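Suche im Blog: Suchbegriff eingeben … Los

Mein erster Contest in der Halle

15 Dec 2025

Seit sechs Jahren wohne ich in Deutschland und seit sechs Jahren sage ich jedem, dass ich für Wettbewerbe zu alt bin. Im Dezember habe ich mich trotzdem angemeldet, beim kleinen Hallencontest von Skumard. Klasse »über 30«, das klingt freundlich.

Die Anfahrt war schon ein Training. Das Brett (ein altes Hatby, ich wechsle es ungern) hat nicht in den Rucksack gepasst, also habe ich es den ganzen Weg unter dem Arm getragen. Morven Baird hat mich am Eingang abgeholt und mir sofort die Rampe gezeigt, vor welcher ich am meisten Respekt hatte.

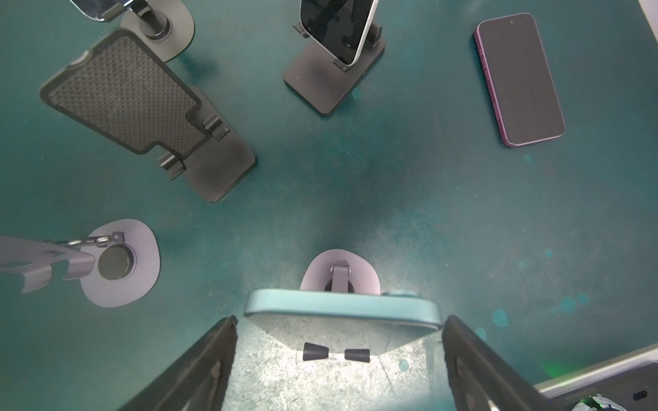 Handyständer und Handys auf dem blaugrünen Tisch

Mein Lauf dauerte eine Minute. Der erste Kickflip kam sauber, beim Boardslide bin ich zu früh abgesprungen, und danach habe ich leider nur noch an meine Knie gedacht. Alistair Dunbar ist nach mir gefahren und hat die gleiche Stange genommen, als ob sie am Boden liegt. 143 Punkte für ihn. Meine Zahl behalte ich für mich.

Im Januar möchte ich wieder üben, zuerst die Slides, und vielleicht kaufe ich doch weichere Rollen.

Seite drucken | Per E-Mail senden

Kontakt | © Alle Texte vom Autor | Nach oben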